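Service Robotics, Unit 6: Chores as Benchmarks
Instructor: Pirjo Kiiskinen
Revised Tuesday, May 13, 2025

6.1 Scope

This unit covers two task families: floor tidying in the home and bin sorting on the shop floor. Cooking, bathing and anything involving stairs are left for Unit 8. The question for both families is the same. Can a machine do the job to the standard of an average adult, without help, in a room it has not been set up for?

6.2 What counts as done

A tidying trial is complete when every loose item is off the floor and in an acceptable place. "Acceptable" is defined by the resident before the trial. Partial credit is given per item. A trial with any human touch is scored as assisted and reported separately. Do not average assisted and unassisted trials.

6.3 Shop floor results

The Nirkex cell sorts molded parts from a mixed bin into trays. In the November run it attempted 2717 picks, and 127 needed an operator. Those figures look good, but note the conditions: fixed lighting, known parts, one bin height. Kuruc's rerun with the bin moved to a cart was stopped early when calibration drifted. Treat the cell as solved for its own station only.

6.4 Home results

The Seluvum trials used 20 homes and a mobile base with one arm. Navigation was rarely the limit. Failures fell mostly under three headings:

Segmentation. Patterned rugs produce false objects, and real objects of similar color are merged into the pattern.

Grasp choice. Soft items have no stable shape. A parallel grasp planned for a box will often close on air or on a fold of the rug.

Placement. The system picks up an item correctly and has no idea where it belongs. Trash and keepsakes can look alike.

6.5 Reading a floor

Before planning any grasp, sort the visible items by how they deform. Rigid items (boxes, bottles, tubes) can be taken by their narrow dimension. Flat items such as card need an edge, and on carpet the edge may be hard to reach. Cloth needs a pinch from above with enough depth to catch a fold, and the same pinch can take the rug along with it.

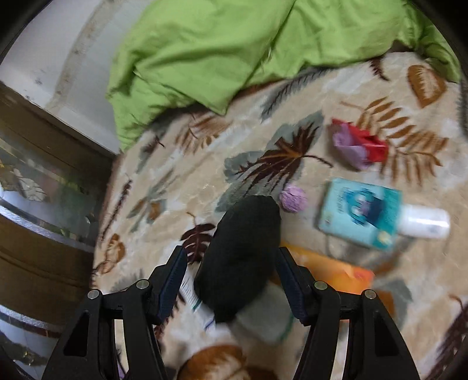
Clutter adds an ordering problem. If two items touch, moving one changes the pose of the other, so the plan has to be rebuilt after each pick. Aidoo's planner, Bevis, replans every time and is slow. Lahtinen's variant replans only when the overlap test fails. It is faster and loses more small items.

6.6 Assignment

Choose one room at home. List the items on the floor, assign each a deformation class, and propose a pick order. State which items you would refuse to automate and give the cost of a wrong placement. Two pages maximum. Bring a printed copy to Minttu Lehtinen's lab section.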